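Ekari – kit de captura para mãos robóticas
Página do equipamento

Conjunto de câmaras, software de registo e protocolo para quem estuda manipulação com mãos de vários dedos. Vendido completo ou por módulos. Manual em português e inglês.

O que resolve: câmara de cabeça vê a mesa toda mas perde as pontas dos dedos. Câmara de punho vê os dedos de perto e perde o resto. O Ekari grava as duas vistas com o mesmo relógio e marca, instante a instante, qual delas traz informação útil. É esta marcação que interessa – o resto já existia.

Vista de punho: lente pequena, foco curto. O próprio braço ocupa boa parte da imagem, conte com isso. A máscara automática retira-o antes do treino, reflexos incluídos.
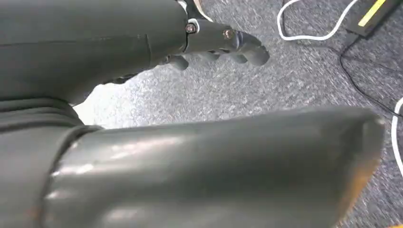 Vista de punho: mão sobre alcatifa, dedos curvados, cabos ao fundo.

Método
Desenvolvido com o grupo de Sandrine Gautier no laboratório Whitfield. Ideia simples: treinar a mesma política três vezes, só cabeça, só punho, as duas com marcação. Mesmas demonstrações, mesma mão, mesmo tempo de treino. Depois comparar na bancada, com objectos que a política nunca viu.

Resultado
212 episódios gravados, 44 guardados para teste. Com as duas vistas e a marcação, quase 5 vezes menos falhas de pega em objectos finos do que só com a cabeça. Em objectos grandes a diferença é pequena, não compensa o segundo módulo. Sem marcação as duas vistas juntas ficam pouco acima do punho sozinho – foi a surpresa do estudo e é a razao de vendermos o software à parte.

Falta testar: objectos transparentes, luz de janela directa, mãos com menos de quatro dedos. Relatório com os números todos a pedido.

Tarefa de referência Flavier
Vem com o kit, em ficheiro, pronta a correr. Tirar e repor peças pequenas numa grelha de compartimentos estreitos, com uma pessoa do outro lado da mesa. 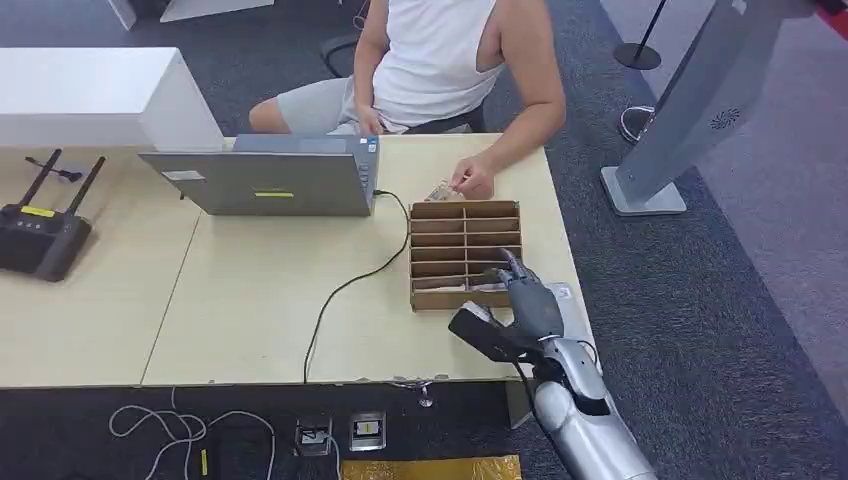
A tarefa Flavier avalia duas coisas em separado: chegar ao compartimento certo e não incomodar quem partilha a mesa. Pontuações independentes, não se somam. Para a grelha não é preciso nada caro: uma caixa de cartão castanho baixa, com divisórias finas em duas colunas, chega perfeitamente. Com o indicador metido no compartimento da frente a vista de cabeça já perde parte da peça, tapada pelos dedos, e é aí que a marcação passa o peso para o punho. Recomendamos repetir com a pessoa a mexer nas filas de trás ao mesmo tempo, muda bastante os resultados.

Incluído
Módulo de cabeça
Módulo de punho com suporte
2 cabos de sincronização
Software de registo e marcação, licença por bancada
Tarefa Flavier e folhas de pontuação

Não incluído
Mão, braço, computador. Suporte para mãos Gimov disponivel em separado, outras mãos por consulta (mandar desenho do punho com cotas).

Notas de montagem
Calibrar depois de apertar o suporte, nunca antes. Recalibrar se o módulo de punho levar uma pancada. Cabos fora da zona de trabalho do braço.

Entregas
Próximo lote em janeiro. Reservas pelo formulário, indicar modelo da mão e se quer só o módulo de punho. Upgrade para clientes da versão anterior: enviar número de série, respondemos com preço.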